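Lamp in, desks in, curtains still to come: Ikeck room nearly ready

Jurkham's old Ikeck building is getting furniture at last. Tables and chairs are in on the ground floor and the first desks should be handed out in July, if the blinds and the last of the sockets get done.

The room has stood unlet for 11 years. It is being turned into shared desk space for people who work from home and are sick of it. Gion Gasser, who is running the fit-out for Aitken, was in from 8 in the morning and didn't have long to talk. "Furniture first, then the fiddly bits," he said. "People keep asking about the wifi. The wifi is fine."

Bare brick stays. That was the big argument over the winter - plaster it or leave it - and leaving it won, mostly on cost. Upper walls and ceiling are white. Pipes left on show and painted the same white as everything else up there. 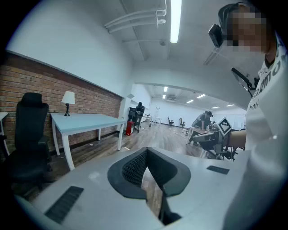
Brick below, white above: the front room at Ikeck, with a table and lamp against the wall.

The tables are plain things, white legs and a pale blue top. Gasser picked the colour off a chart and says he was told by at least four people it was wrong. He likes it. Against the brick it looks cooler than you'd expect and it does lift that side of the room.

Chairs are black office ones with high backs, bought second hand when a firm in the next town shut its offices. Anyone who finds one with a dodgy wheel should put a note on it and leave it by the door.

Total spend on furniture so far is £3442, delivery included. A further £1000 has been kept back for lamps, hooks and a proper noticeboard.

The table lamp is a trial. White shade, dark base. If the people who come to the open evening like it, more of the same will be orderd, one to a table. If not it goes upstairs. Shabnam Siddiqui, who has put her name down for a desk, hopes it stays. "Strip lights give me a headache by three o'clock," she said. "A lamp and a wall to look at, that'll do me."
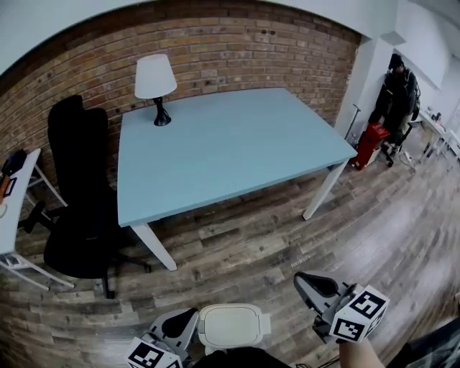
The blue-topped table and its lamp, with one of the high-backed chairs alongside.

Siddiqui does bookkeeping for small shops and has been working off her kitchen table for the past two years. She wants the spot by the brick. So do plenty of others, going by the list, and desks will be drawn by lot - no reserving, no towels on chairs.

Rents not fixed yet. Gasser would only say "less than a coffee a day", then said he'd better not be held to that. A half-day rate is being looked at for people who only need somewhere quiet in the mornings.

The second room, through the opening, is behind the front one. It has tables and chairs too but there is still sorting out to do in there and the floor wants a good sweep before anyone is let loose on it. Boards are being kept in both rooms, no carpet. Noise might be a problem and felt pads for the chair legs have been talked about.
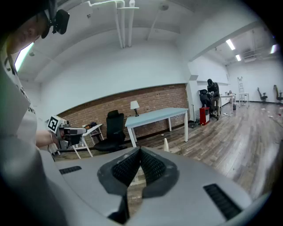

Looking through to the second room, where a stepladder is still out. Plank floor throught.

Still on the list: blinds, coat hooks, a kettle corner, a lock for the side door. Uvum, the cafe over the road, has offered to do lunches at a reduced price for desk holders and will put a menu up once there is a noticeboard to put it on.

Open evening is planned for roughly a fortnight before the first desks go out, doors at 6pm. Names for the desk list can be left at the Uvum counter.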